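果物を最後の一個までおいしく食べきる、わが家の台所メモ

果物が好きです。朝に食べて、昼に食べて、夜は冷蔵庫の前で立ったまま食べます。好きが高じて買いすぎるのが長年の悩みで、気づけばかごの底で洋梨がぐずぐず、なんてことを何度やったかわかりません。そこで去年の4月から、買ってきた日の置き場所と、傷みかけたときの使い道をノートに書きはじめました。これが楽しくて！　ノートはもう二冊目です。そのなかから、いまも毎週やっていることをまとめておきます。

買ってきたら、まず袋から出す

帰ってきてすぐは疲れているので、つい袋のまま台に置きたくなりますよね。でもここだけは頑張りどころです。ポリ袋のなかは蒸れるし、下になった実は重みでへこみます。私は流しの横に布巾を一枚広げて、そこに全部並べてしまいます。並べると、やわらかいもの、まだ硬いもの、ちょっとぶつけてあるものがひと目で分かれます。

ぶつけてあるものはその日のおやつ。やわらかいものは冷蔵庫。硬いものは部屋に置いて待つ。分け方はこれだけです。

洗うのは食べる直前にしています。以前はまとめて洗って満足していたのですが、へたのくぼみに水が残って、そこから傷むことが多かったので（りんごのお尻側も要注意です）。どうしても先に洗いたい日は、水気をよく拭いて、その日のうちに食べる分だけにします。

洋梨は「首」に聞く

洋梨の食べごろって、本当に難しい。色で決めようとして失敗し続けた私に、近所のモウシュミ・シディキさんが教えてくれたのが首の確かめ方でした。軸のすぐ下、細くなっているあたりを親指の腹でそっと押します。ほんの少し沈むようなら食べごろ。胴のほうがやわらかくなるまで待つと、芯のまわりはもう過ぎています。

押すときは爪を立てないこと。それから一日に何度も押さないこと。押したところは翌日に茶色くなります。待ち遠しくて朝晩つついていたころの洋梨は、食べごろになるまえに指の跡だらけでした。

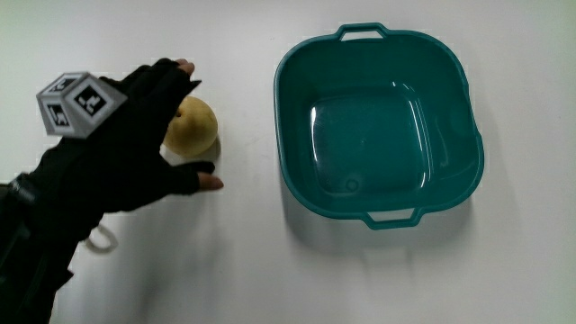 硬い洋梨を早く食べたいときは、紙袋にバナナかりんごと一緒に入れて、口を軽く折っておきます。早ければ二日ほどでやわらかくなってくるので、袋に入れたら毎日のぞいてください。逆にゆっくり食べたいときは、硬いうちに冷蔵庫へ。食べたい日の数日前に出せば、そこからまた熟しはじめます。いくつか買って、一個ずつ日をずらして出していくと、毎日ちょうどいい洋梨が待っていてくれるわけです。この幸せ、ぜひ味わってほしい！

りんごは一個ずつ包んで野菜室へ

りんごは果物のなかでも長持ちするほうですが、それでも部屋に出しっぱなしだと、しゃきっとした歯ごたえがだんだん消えていきます。うちでは新聞紙かキッチンペーパーで一個ずつ包み、まとめてポリ袋に入れて、口をしっかり閉じて野菜室へ。面倒そうに見えて、やってみるとラジオの一曲で終わります。

袋を閉じるのは、乾燥を防ぐためと、もうひとつ、隣の野菜を守るため。りんごから出るエチレンというガスは、葉物やきゅうりを早く傷ませます。冷蔵庫のほうれん草がやけに早く黄色くなるという方、隣に裸のりんごがいませんか。

反対に、じゃがいものかごにりんごをひとつ入れておくと芽が出にくい、という昔ながらの知恵もあります。うちでもやっていて、いまのところ調子がいいです。玉ねぎは別のかごにしてください。においが移ったりんごは悲しい味がします。

切ったりんごの色どめ、三通り試した結果

お弁当に入れるりんごが茶色くなる問題、塩水、レモン水、はちみつ水の三通りを試しました。

塩水は、水カップ1に塩をひとつまみ。手軽で色もきれいですが、長く浸けるとしょっぱくなります。五分までで上げて、さっと水をくぐらせるとちょうどいいです。

レモン水は、りんごがすっぱめの品種だと少しきつい。甘い品種なら味が締まっておいしい。

そして私のいち押しがはちみつ水です！　水カップ1に大さじ1を溶かして五分。味がまろやかなまま、お昼まで白っぽさが残りました。はちみつなので、一歳未満の赤ちゃんにだけは絶対に使わないでくださいね。

くし形に切ったら元の形に組み直して、輪ゴムで留めて持っていくのも好きです。断面が空気に触れにくくなります。子どもにも受けます。

かごは浅いものを

深いかごに山盛り、は絵になるけれど下の実がかわいそう。私はブロマの浅い平かごに替えてから、下敷きになってだめになる実がぐっと減りました。底に布を一枚敷いて、実と実のあいだを少しあけて、軸のあるものは軸が隣に刺さらない向きに置きます。かごがなければ大きめのお皿で十分です。

置き場所は直射日光の当たらない、風の通るところ。コンロの横と冷蔵庫の上は意外に暖かいので避けています。夕方に西日が入る台所の方は、季節が変わるたびに日の当たり方を見直してみてください。うちは春先に窓辺のかごを丸ごと移します。

週に一度だけ、かごを全部空にして布を洗い、実をひとつずつ手に取って裏まで見る日を作っています。カビが出た実は早めによけて、隣にいた実も念入りに確認。見逃しが減りますし、ついでに献立も決まります。

高い棚の奥に果物を置かない

これは失敗談です。見た目がすっきりするからと、吊り戸棚の奥にりんごをしまったことがありました。手を伸ばさないと届かない場所のものは、見ないし、食べない。思い出したころにはしわしわです。果物は、立ったまま片手ですっと取れる高さがいちばん減ります。家族に「果物食べてね」と言うより、通り道に置くほうがずっと効きました。
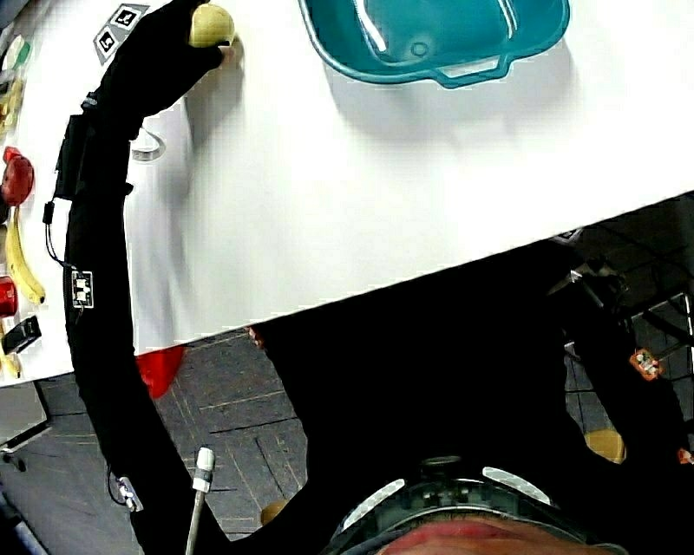
傷みかけたら、小鍋ひとつの即席コンポート

しわの寄ったりんごや、首の押しごろを逃した洋梨は、コンポートにします。皮と芯と茶色いところを取って正味475グラム。これがうちの小鍋にぴったりの量です。

鍋に果物を入れ、砂糖90グラムとレモン汁大さじ1をまぶして、そのまま少し置きます。水が上がってきたら弱めの中火にかけ、ふつふつしたらアクをすくって、落としぶたをして約9分。洋梨なら早めに竹串を刺して様子を見てください。りんごはもう少しかかることもあります。火を止めたら鍋のまま冷まします。冷めていくあいだに味がしみるので、ここで味見をしすぎないように（私は毎回しすぎます）。

冷めたら清潔な容器に移して冷蔵庫へ。数日で食べきります。ヨーグルトにのせてもいいし、トーストにバターと一緒にのせるともう最高！　友人のディルルバ・クマラシンハさんはカルダモンを二粒つぶして入れるそうで、真似してみたら台所じゅうがいい香りになりました。洋梨には特に合います。

むいた皮も、りんごならもうひと働きしてもらいます。よく洗ったりんごの皮をティーポットに入れて、紅茶の葉と一緒に熱湯を注ぐだけ。ほんのり甘い香りのアップルティーです。焦がしてしまった鍋なら、皮と水を入れてしばらく煮ると、軽い焦げがゆるんで落としやすくなります。アルミの鍋のくすみにもいいですよ。

冷凍もおすすめ

コンポートにする時間もない日は、皮をむいて一口大に切り、レモン汁を少しからめて、重ならないようにバットに広げて凍らせます。固まってから袋へ。こうするとくっつかないので、使う分だけ出せます。食感は生とは別物になるので、スムージーか焼き菓子用と割り切ってください。凍った洋梨を牛乳とミキサーにかけたものは、暑い日の私の朝ごはんです。

袋には日付と中身を必ず書きます。凍ったりんごと凍った洋梨は、驚くほど見分けがつきません。

5月12日追記：「はちみつの代わりに砂糖水ではだめですか」というおたよりをいただいたので、さっそくやってみました。切りたてはきれいでしたが、お昼にははちみつ水よりも少し色が進んでいました。はちみつを切らした日は、うちでは塩水に戻っています。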